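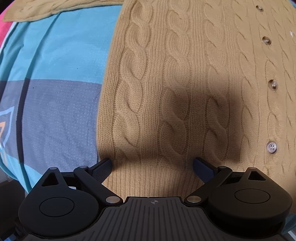 Badgate Warm Clothes Exchange: progress report, May
To: Anika Pennington, Greenberg Fund
From: Booker Lindgren

Anika, sorry this is short, writing it between the morning drop-off and the van run. Full accounts sheet comes separately.

Where we are

Spring collection is done. 1,445 items in through the door, all sorted. 776 already out again to families, mostly coats and kids' knitwear. Cardigans and heavy sweaters go slower now the weather's turned, so we're bagging those for fall. Cable knits especially, they eat shelf space.

554 pieces in storage at the Plernolell unit. Rest went to textile recycling, too worn or missing too much to fix.

Repairs table

Running well. Buttons are still the main job, then zippers, then elbows. We switched to a heavier thread for coat buttons after a few came back loose. Should of done that in the winter. Moth check is now done before anything goes near the shelves, not after. Learned that one the hard way in February, lost a whole rail of wool.

Sewing machine no. 2 is back from service. Tension still off on thick fabric, fine for hems.

Money

On budget for supplies. Over on van fuel, because of the extra trips out to Fesetti while the bridge was shut. I'd like to move 45 dollars from printing to cover it, if you're ok with that? We hardly printed anything. Need a yes by email for the file.

Storage rent goes up in the summer. Landlord hasn't given me the new figure. Will send it teh day I get it.

Problems

- Sizes. Far too many adult mediums, almost nothing for ages 10 to 14. Asked both schools to put a line in their newsletters, one has so far.
- Damp in the back corner of the unit. Bins moved onto pallets. Roof guy came, no quote yet.
- Saturday-type hours would help working parents but the hall is booked solid. Trying evenings, 6 to 8 pm, through the summer instead.

Next

Washing and labeling everything in storage before August. School clothing push after that. Evening sessions start once I have the hall key sorted out.

Still owe you the feedback forms from the last round. They're in a box, not typed up. Next report.

Booker

This site uses cookies to remember your settings. Accept all | Manage choices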